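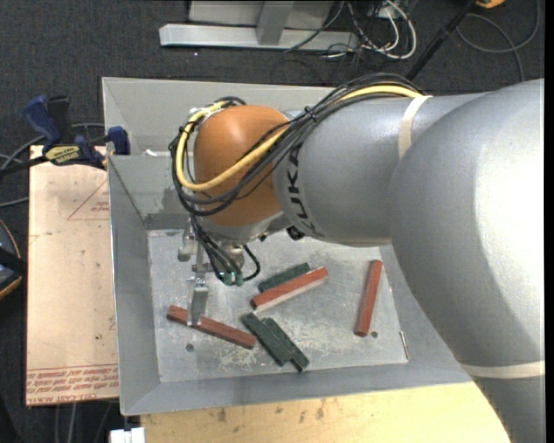
*ビンピッキング用の箱とブロック。赤が三つ、緑が三つ。*

2026年9月26日

カセレスはまだ日中けっこう暑くて、窓を開けたままこれを書いています。しばらく更新が止まっていたのに、ときどき覗きに来てくださっていた方、ありがとうございます。引っ越しのことや生ハムのこと(書きたい!)は次に回して、今日は夏のあいだずっと格闘していた、箱からブロックを取り出すソフトの話をさせてください。長くなるので、お茶でも用意してからどうぞ。

金属の箱にブロックを入れて、カメラで見て、どれをどの向きでつかむか決めて、アームを動かす。言葉にするとこれだけで、五月に始めたときの私も「まあ夏休み前には」と思っていました。甘かったです。認識のほうはSkevatier、動作計画のほうはMaladaという名前をつけて、別々のプロセスで動かしています。名前をつけたのは同僚のAlfie Sowerbyさんで、由来を聞いても毎回ちがう答えが返ってくるので、もう聞くのをやめました。

## 隣どうしのブロックが一本になる

まず悩んだのが認識です。赤と緑で色がはっきり分かれているから楽だろうと思いますよね。赤と緑が隣り合っているぶんには、たしかに楽なんです。困るのは写真の手前のほうで緑が二本、ぴったり並んでいるような場面で、最初のSkevatierはこれを堂々と「幅の広い緑のブロック一個」と報告してきました。信頼度もやたらと高くて、こちらが間違っている気がしてくるほどでした。

色で領域を切ってから点群に箱型のモデルを当てはめる、という順番だったのですが、二本の境目は深度画像だとほとんど段差がありません。そこで順番を入れ替えて、先にブロックの寸法を仮定した候補をたくさん置き、色と輪郭の両方で点をつけて、重なり合う候補どうしを競わせるようにしました。計算は重くなりましたが、隣り合った二本はだいたい二本に見えるようになりました。「だいたい」と書いたのは正直なところで、奥のブロックが手前のブロックに隠れていると、長さの推定がいまだに少し短めに出ます。隠れている側を勝手に縮めてしまうんですね。これは宿題です。

それから箱の床。使い込んだ金属の床なので、擦り傷や白っぽい斑があちこちにあって、光の当たり方で深度が抜けます。はじめは穴の開いた点群を一生懸命補間していたのですが、Alfieさんに画面を見せたら「床の形はもう知っているのに、どうして測り直すの」と言われて、しばらく黙ってしまいました。おっしゃるとおりです。いまは箱の位置だけ起動時に合わせて、床と壁は登録済みのモデルを使っています。半日かけて書いた補間のコードは、さようなら。

## 壁が斜めだと計画が変わる

Maladaの話もします。箱の壁は斜めになっていて、これが思った以上に効いてきます。真上から降りるだけなら問題は少ないのですが、壁ぎわのブロックを狙うと、指先は入るのに、その上の手首まわりが壁やふちに近づきすぎることがあるんです。グリッパのまわりには短いホースや緑の継手もあって、CADのきれいな形だけで干渉チェックをすると、そのぶんがまるごと抜けてしまいます。

オレンジの手首に沿っている黒いケーブルの束も同じで、あれを剛体とみなしていいのかどうか、ずいぶん迷いました。柔らかいものをまじめにシミュレーションする気力はなかったので、結局は少し太らせたカプセルをいくつか並べてケーブルのつもりにし、あわせて手首の回転に「ここから先は巻きつくのでだめ」という範囲を決めました。格好のいい方法とは言えませんが、夜中に安心して眠れる方法ではあります。

把持候補の並べ方もずいぶん変えました。前は「一番つかみやすいもの」を一個選んで、経路が引けなければ最初からやり直し。いまは一つのシーンにつき上位16個の候補を残しておいて、逆運動学で落ちるものを先に捨て、残ったものから順に経路を探します。これで待ち時間が目に見えて減りました。つかみやすさの点数が二番目や三番目の候補のほうが、手首に余裕があって結局は早い、ということが本当によくあるんです。

## ログの話(地味だけど好き)

記録の再生ツールも作りました。Predsideの社内ではいちばん喜ばれた部分かもしれません。撮ったシーンと、そのときの認識結果、候補の一覧、選ばれた経路をひとまとめに保存して、あとから同じ入力で計画だけやり直せるようにしたものです。手元には1446シーンたまっていて、コードを変えるたびに全部流し直しています。

流し直すと、前は経路が引けたのに今回は引けない、というシーンが一覧で出てきます。八月のある晩にこれが一気に215件も出て、冷や汗をかきながら追いかけたら、原因は角度の正規化を一か所書き換えたことでした。ブロックは長手方向にひっくり返しても同じ形なので、向きの答えが二つあるんです。そのうち手首にやさしいほうを選ぶ処理を、私が自分で消していました……。コミットの説明に「整理」と書いてあったのが、また情けなくて。それ以来「整理」という言葉は使わず、何を消したかを書くようにしています。

表示の色分けにも凝ってしまいました。却下された候補は灰色、干渉で落ちたものは当たった部品のほうを光らせます。これを入れる前は、画面の数字をにらんで「手首かな、ふちかな」と占いのようなことをしていたので、もっと早くやればよかったです。Alfieさんは灰色が濃すぎると言い、私はちょうどいいと言い、いまは設定ファイルに項目が一つ増えています。

## これから

次は、隠れたブロックの長さをどう扱うか。一回で当てようとせずに、長さに幅を持たせたまま計画に渡せないかと考えています。Malada側で「長いかもしれないし短いかもしれない」を受け取れるようにするには、干渉チェックの入口をかなり書き直さないといけません。週に4時間くらいしかこの作業に使えない時期なので、まあ、ぼちぼちです。

似たような箱と格闘している方がいたら、床の深度抜けをどうしているか、コメントで教えてもらえるとうれしいです。補間派の方のお話もぜひ聞いてみたいです。私のコードは消してしまったので!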